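Aus der Materialausgabe: Was sich ab Juni ändert

Die Materialausgabe im Haus Zerken zieht um. Ab Juni sitzt sie im Erdgeschoss, im früheren Kopierraum neben dem Hintereingang. Der bisherige Raum im zweiten Stock wird zum Besprechungszimmer umgebaut und steht dann nicht mehr zur Verfügung. Die Telefonnummer bleibt gleich, die Öffnungszeiten ändern sich leicht: Geöffnet ist künftig von 10 bis 15 Uhr, eine Mittagspause gibt es nicht mehr. Wer früher etwas braucht, meldet sich am Vortag bei Oranuch Intarasuk, sie stellt die Sachen dann am Empfang bereit.

Der Umzug war Anlass, den Bestand einmal durchzugehen. Das letzte Verzeichnis stammte noch aus der Zeit, als die Abteilungen Dindier und Tralcombe getrennt bestellt haben, und entsprechend lagen viele Dinge doppelt in den Schränken. Das neue Verzeichnis umfasst 400 Posten. Ordner, Trennblätter und Versandtaschen sind so reichlich vorhanden, dass wir bis zum Jahresende nichts davon nachkaufen. Bitte gebt deshalb keine eigenen Bestellungen auf, auch keine kleinen. Montri Siriwan führt die Liste und kann in der Regel am selben Tag sagen, ob etwas da ist.

Knapp sind dagegen Etiketten in der schmalen Größe und die grauen Hängemappen. Der Lieferant Thammasiri hat beide Artikel umgestellt, die neuen Mappen passen nicht in die alten Schienen im Archiv. Wir haben deshalb noch einmal 3.000 Etiketten in der bisherigen Ausführung bekommen. Für die Mappen suchen wir eine Lösung. Falls in einem Büro noch ungenutzte Hängemappen stehen, nimmt die Materialausgabe sie gern zurück, auch gebrauchte, solange die Bügel nicht verbogen sind.

Schreibtische und Wechselplätze

Mit dem Umbau im zweiten Stock kommen neue Wechselplätze dazu. Dort gilt wie an den bestehenden Plätzen, dass am Abend nichts Persönliches auf dem Tisch bleibt. Das hat zuletzt nur teilweise geklappt. Duangjai Limsakul hat im Frühjahr immer wieder Ladekabel, Brillenetuis und Kaffeetassen eingesammelt und am Empfang abgegeben, und einiges davon liegt bis heute dort. Die Fundsachen werden beim Umzug der Materialausgabe aussortiert. Bitte schaut vorher nach, ob etwas von euch dabei ist.

Für Kleinteile, die am Platz bleiben sollen und von allen benutzt werden, stehen offene Kunststoffschalen bereit. Sie haben sich gegenüber den Schubladeneinsätzen bewährt, weil man sie zum Wischen einfach hochheben kann. Was hineingehört, entscheidet jedes Team selbst. Klebstoff, Korrekturmittel und Batterien gehören bitte nicht dazu, die gibt es weiterhin einzeln an der Ausgabe. Leere Batterien kommen in die Sammelbox am Hintereingang.

Wer für sein Team Schalen haben möchte, schreibt eine kurze Nachricht mit Raumnummer und Stückzahl. Es sind noch 24 auf Lager – danach wird erst wieder im Herbst bestellt.

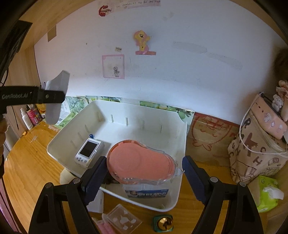
Ausleihe von Geräten

Laminiergerät, Schneidemaschine und das große Bindegerät ziehen mit um und werden künftig über ein Ausleihbuch verwaltet. Bisher lief das auf Zuruf, und beim Bindegerät wusste am Ende keiner mehr, in welchem Stockwerk es stand. Eingetragen werden Name, Raum und der Tag der Rückgabe. Die Leihfrist beträgt drei Arbeitstage. Eine Verlängerung ist möglich, wenn niemand wartet.

Die Schneidemaschine hat ein neues Messer bekommen und schneidet wieder sauber, allerdings nur bis zu zehn Blatt auf einmal. Für dickere Stapel bitte die Hausdruckerei fragen. Ketsara Chuensuk gibt auf Wunsch eine kurze Einweisung, für neue Kolleginnen und Kollegen ist sie Pflicht.

Während des Umzugs

In der Umzugswoche bleibt die Ausgabe an zwei Tagen ganz geschlossen. Die genauen Tage hängen davon ab, wann die Regale geliefert werden, und stehen rechtzeitig am Aushang vor dem alten Raum. Kopierpapier wird vorher auf die Etagen verteilt und liegt in den Schränken neben den Druckern.

Für das Tragen der leichteren Kartons suchen wir noch ein paar Leute, jeweils für ein bis zwei Stunden am Vormittag. Die Schränke selbst übernimmt eine Firma. Wer helfen kann, meldet sich bei Thitima Kamolrat in Raum 2.14 oder trägt sich in die Liste am Empfang ein.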